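# Sim planner works every time from above, policy keeps stalling at the handle. Frame problem or gains?

**trukska_tinkerer** · posted Sep 10, 2019

Hello all, first post, so be gentle. I've been building a kitchen task in Gudalance for a two-armed robot: open the air fryer drawer, put the food in, close it again. It's all simulated, no real hardware yet (I wish!).

My set-up is a whole-body planner that gives me wrist targets, then an inverse kinematics layer, then a joint position controller running at 100 Hz. On top of that I've got a small learned policy which outputs wrist deltas for both arms at 10 Hz. The planner on its own is fine. I give it the handle pose straight from the simulator and the right hand goes to it, closes, pulls, lovely. When I swap the policy in, the hand goes most of the way and then just hovers next to the handle, sort of trembling. It never commits. The left hand does something similar next to the food.

What I've tried so far:

- turning the position gains up, which made the trembling worse
- turning them down, which made the arms sag and the hover happen lower
- retraining with more demos, no change that I could see
- staring at it for an entire evening

The policy sees the head camera plus joint positions. The demos were recorded with the planner driving, with the same controller underneath. Is this a gains thing, or have I got a frame wrong somewhere? I'm going slightly mad. Happy to paste the config if somebody tells me which bit is useful, it's enormous.

---

**purba_on_toast**

Gains. It's nearly always gains. Put your damping up and see. I had the same wobble on a pendulum demo and it went away.

> **trukska_tinkerer:** Thanks, doubled the damping just now. Trembling is gone but it still hovers, it just hovers very calmly.

> **purba_on_toast:** Progress!

---

**slow_is_smooth**

I don't think it's gains, and your calm hover rather backs me up. I spent a good chunk of last September on the same sort of thing in Clestoneo, so let me ramble a bit and you can pick out what's useful.

First thing to check is what your deltas are relative to. There are two common choices and they look identical while the arm is moving freely. Either each delta is added to the *measured* wrist pose, or it's added to the *last commanded* pose. If your demos were saved one way and your playback does it the other way, you get precisely this stall. With measured-pose deltas, gravity sag and controller lag eat a bit of every command, and when the policy slows down near the handle the commands get small enough that the lag eats the lot. The arm stops, the picture stops changing, the policy sees the same thing and says the same thing, and there you are, parked for ever. It would fit with your arms sagging when you lowered the gains too.

Quick test that needs no retraining: take one recorded demo, throw away the policy, and replay only the saved actions from the same starting state. If the replay hovers as well, the learning side is off the hook and you've got a bug in the action plumbing. Do this before anything else, please. I didn't, and I retrained for days.

Second thing, print the pose of both wrists in the base frame and again in the torso frame. Some robot models come with the torso frame tilted a few degrees, and a delta that ought to be straight forward ends up going forward and slightly down. You won't notice it in free space. You certainly will when the fingers have to get round a handle.

Third, and this one is more of a hunch: pauses in your demos. Planners love to stop before a grasp while they work out the next segment. If your planner sits still for 20 steps with the hands up beside their targets, then the policy has 20 lovely clear lessons in doing nothing, all from the same view, and only one or two in what comes afterwards. Have a look at the moment before each grasp. Mine had both hands fingers-up on either side of the counter, thumbs in, one next to the fryer handle and the other against the end of the wrap, and a great pile of the training data was that pose over and over again.
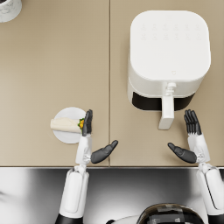 The fix for that was dull. I dropped any step where both wrist deltas were below a small threshold and the gripper command didn't change, then retrained on what was left. Keep the steps where the fingers are closing, though — they look like standing still if you only check the wrists, and I managed to delete every grasp in the set on my first go. Very tidy dataset, completely useless.

If you'd rather not throw data away, you can have the policy predict a short chunk of actions (I used 10) and run the whole chunk before asking it again. It tends to carry the arm through the pause by sheer momentum. The downside is that it reacts more slowly if the drawer sticks, so I wouldn't start there.

One last bit about the camera. From straight overhead, white fryer on a pale counter, the handle isn't giving the network a great deal to go on, and height is hard to judge at all. If you've got wrist cameras in your model, switch one on for each arm. It helped me more with the handle than with the food.

> **trukska_tinkerer:** Right, did the replay test. It hovers! No policy involved whatsoever. So it's the plumbing, and I found it: the recorder saves deltas from the last command and my playback node adds them to the measured pose. One line. ONE LINE.

> **slow_is_smooth:** Oh good, well, not good, but you know what I mean. Still worth checking the pauses once the replay is clean.

> **trukska_tinkerer:** Already looking. There are a lot of them. Replay opens the drawer now, policy gets hold of the handle on some runs and dithers on others, so I'm filtering tonight and training again after.

---

**gudalance_lurker**

Just adding for anyone who lands here from a search: if you're on the Gudalance controller there's a setting for which pose the deltas are added to, and in my version it was off in the recorder and on in the player by default. Check both files. Changing it in one place doesn't change it in the other.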